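Istolora Home Kit — two-finger gripper, wrist camera and arm for tidying work
Sold and supported by Vamden

If you have been thinking about putting an arm to work in a lived-in home (or a test apartment, or the show flat at the end of the corridor), this page should help you work out what to order, what to leave for later, and where the money tends to go. We've sold a good many of these kits by now, and the calls we get are nearly always about the same few things, so we have tried to put the answers where you'll find them before you need to pick up the phone.

What comes in the box
Arm with wrist mount
Two-finger gripper, black, with grooved inner faces
Wrist camera and 8 ft cable
Two spare finger sets
Tô control software, one seat, 22 months of updates
Order code: 602

Choosing your fingers
The standard fingers are long and taper to slotted tips, and we send them with every kit unless you tell us otherwise. Most of our customers start with clothes. A pair of shorts left on a couch is a very fair first job, with an elastic waistband that bunches up, a hem or two, and a woven cushion underneath that you would like to leave in its place.
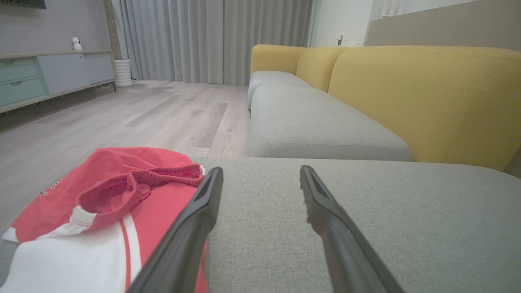
Planning the room
Measure before you order, please! A sectional takes up a lot of reach, and the far corner seat is the one people forget. If you want the back cushions included in the work, say so on the order form and we'll talk through a mobile base with you. Smooth floors suit the base very well. Thick rugs are another matter, and we would rather hear about them early.

Think about charging, too. The base wants a wall outlet it can get to without crossing behind the furniture, and a clear patch of floor to park on overnight.

Budgeting for the first year
Finger pads are the part you'll buy most often. They come in packs of 10, and a busy household setup will want a second pack before the year is out. Fabric work also leaves lint on the fingers, so keep a soft brush nearby and wipe them down at the end of the day — it takes a minute and the pads last longer for it.

Do set something aside for a second seat of Tô if more than one person will be teaching tasks. Sharing a login works for a while, and then two people want it on the same morning.

Delivery and setup
Kits ship from our Rovetti warehouse, usually within 10 working days. Setup visits are booked separately and are worth having if this is your first arm. Orders placed in May may take a little longer while we do our stock count.

Related items
Mobile base, low profile
Finger pads, pack of 10
Wrist camera cable, 8 ft
Tô additional seat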